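Repainting the inside of a steel parts bin

18 May 2019 | Posted by the Skultard workshop desk

Coatings inside steel bins fail sooner than those outside, as parts slide over the same surfaces each time the bin is filled. The method below suits mild steel bins with a painted finish. It does not suit galvanised bins, which need a different primer.

1. Assess the coating

Empty the bin and brush out loose dirt. Press a strip of strong tape onto each painted surface and pull it off sharply. If paint comes away with the tape, strip that panel to bare metal. If it holds, keying the surface is enough. Sloped panels usually need stripping and side walls often do not. Check the floor for drain holes and clear them with a round file. 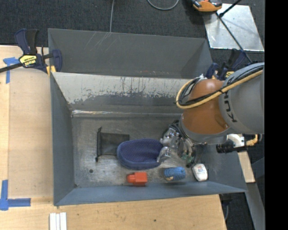 2. Degrease

Wipe all inner faces with solvent degreaser and a lint-free cloth. Change the cloth when it stops picking up dirt. Leave for 10 minutes before sanding. Sanding over oil drives it into the scratches and the primer will lift.

3. Abrade

Use 80 grit on bare or rusted areas and 180 grit on sound paint. Feather the edges of old paint until no step can be felt with a fingertip. Vacuum the dust, then wipe again with degreaser.

4. Prime

Apply zinc phosphate primer by brush along seams and rims, then by roller on the flat areas. At Jisalham we use a 50 mm brush and a short-pile roller. Two thin coats are better than one thick coat. Observe the recoat time on the tin.

5. Top coat

Apply two coats of two-pack epoxy. Mix only what can be used within the pot life. Wear gloves and a suitable respirator, and keep the area well ventilated.

6. Cure

The surface will feel hard after a day or so, but do not load the bin for 14 days. Early loading marks the floor first.

Contact the Skultard workshop desk | © Skultard 2019 | Back to top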